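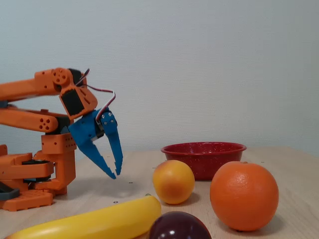

Gobnait Tierney asks that the fruit station be checked before the bowl is filled, with any soft or split fruit pulled at that point and logged under item 2. Adopted from this round onward.

ENDCOMBE TEST KITCHEN
Tabletop and fruit station: inspection checklist
Round: Monday, morning
Form 133, Bench 15

1. Table surface
Wipe along the grain with a damp cloth and dry at once. Check for raised grain, splinters and sticky residue.
Result: Pass.
Comment: Light wood top. The small black ring markers stay in place; do not scrape them or use solvent on them. Report any marker with a lifted edge.

2. Fruit condition
Turn each piece by hand. Look for splits, mold at the stem end, leaking juice and soft spots.
Result: Pass with comment.
Comment: Plum and orange sound. Peach has a soft spot on the underside, no break in the skin. Use the same day or discard.

3. Fruit placement
Round fruit left on the table must be clear of the edge and must not roll when the table is nudged. The banana goes in the bowl.
Result: Pass.
Comment: Plum moved inward after the nudge test.
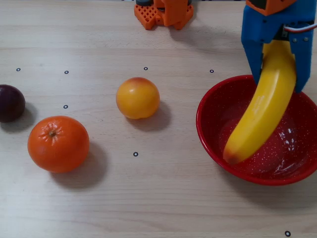 4. Bowl
Check the rim and inner surface for chips, cracks and rust. A bowl with a chip on the inside is withdrawn from food use.
Result: Pass.
Comment: Red bowl with white flecks inside. The flecks are part of the finish and should not be logged as chips. Run a fingertip over any doubtful spot; a chip has an edge. The spare bowl from Prullanach is still on order.

5. Cleaning products
Only the diluted food-safe cleaner is allowed at this station. Mix 15 ml to 300 ml of water and label the bottle.
Result: Fail.
Comment: Bottle on the Bokach shelf had no label. Emptied, rinsed and relabeled. Recheck in August with the shelf audit.

6. Floor below the table
No peel, juice or standing water. Mats flat.
Result: Pass.
Comment: None.

Open actions
Peach: use or discard by close.
Cleaner bottle: recheck, see item 5.
Spare bowl: chase order 98 with Mac Carthaigh.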